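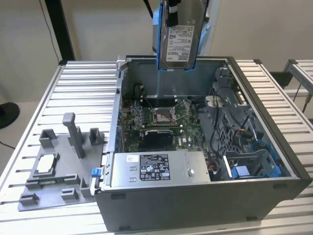

3.2 Second life of office computers

The second group of goods in our study is desktop computers which were used in offices and then given away or sold. We have chosen them for a simple reason: their first owner usually replaces them according to a calendar, and the calendar says little about the state of the machine. In the town of Allutcombe, where the interviews were made, the larger offices write off their computers after a fixed period. The smaller ones keep them until a program which they need refuses to run.

The records of the reuse shop Nivix cover 3000 machines. For each machine the shop wrote down the type of case, the parts which were missing on arrival, the parts which were added, and whether the machine was sold complete or taken apart. The reason for the last decision was not written down. We asked the staff to explain their usual practice, and we treat these explanations as opinions, to be read separately from the records.

Missing parts are the first question a buyer of such goods must consider. A computer without a processor is not a broken computer, but in the price lists it is often placed together with the broken ones. The desktop tower in Figure 2 has an empty processor socket, while its motherboard is in place. In the vocabulary of the shop such a unit is called "open stock". It can be completed with a part from another unit, or it can itself give parts to others. The choice depends on what is already on the shelf in that month, and for this reason two units in the same condition may have very different histories.

Storage drives follow a separate path. Most offices in our interviews said that they worry about the data more than about the value of the equipment. Some of them remove the drive before the computer leaves the building, and destroy it. Others accept a written promise that the drive will be erased. Cárdenas, the smaller of the two firms which collect equipment in the town, offers both services at the same price - a decision which its clients described as fair but a little confusing. Where the drive was destroyed, the shop had to supply another one, and the low price of the complete machine left little room for this expense.

The households who bought these computers judged them differently. They asked if the machine was quiet, if it would fit under the desk, and if somebody would answer the telephone in case of trouble. The age of the processor was mentioned in 3 interviews only. Several buyers had received advice from the repair evenings at Grovar, which are held in November and again in spring, and they trusted this advice more than the label in the shop.

We therefore use two measures of value in the next section. The first is the price paid. The second is the length of time for which the household kept the computer in daily use - it is harder to obtain, and for the most recent buyers it is still incomplete.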